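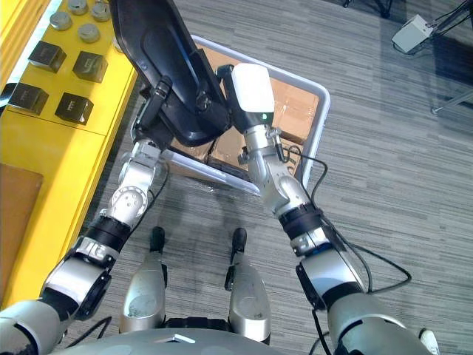 I lost most of July to a timestamp.

The job sounded small. Two arms, one big black plastic part, and both grippers on it at once with a tray underneath. Each arm on its own behaved like a well-raised child. Put them on the same object and they started quietly disagreeing, the way couples do when carrying a sofa, and after a few seconds one of them would trip its force limit and stop.

I blamed the planner first, because I didn't write the planner. Farah Lubis did, and she was very patient about it. She sent back a log showing both paths agreeing to the millimeter and a message that said "your turn." So I spent a week retuning the compliance gains, which made the arms disagree more softly.

The trouble was in my own sync layer. The left arm's driver stamps its joint states when they're read. The right arm's driver stamps them when they're published, 35 milliseconds later. Standing still, you'd never notice. Moving, the controller thought the right arm was lagging and pushed it to catch up with a place it had already been. I had even left a comment in the code about this. It said "check this later," and it had my initials on it.

The fix was 7 lines. The branch I'd built while not finding it came to 1270, and I deleted nearly all of that on a very satisfying afternoon. I kept the plotting script, which draws the two force traces on top of each other and would have shown me the problem on day one if I'd labeled the axes.

We've now logged 68 two-arm lifts on the new build without a force trip. Perception is the next mess. The part is glossy and dark, and the depth camera regards it as a hole in the world, so for the moment the grasp points come from a config file that I type in by hand. Ilham wants to fit the pose from the rim alone. I've told him it won't work, and given my record this summer he has taken that as encouragement.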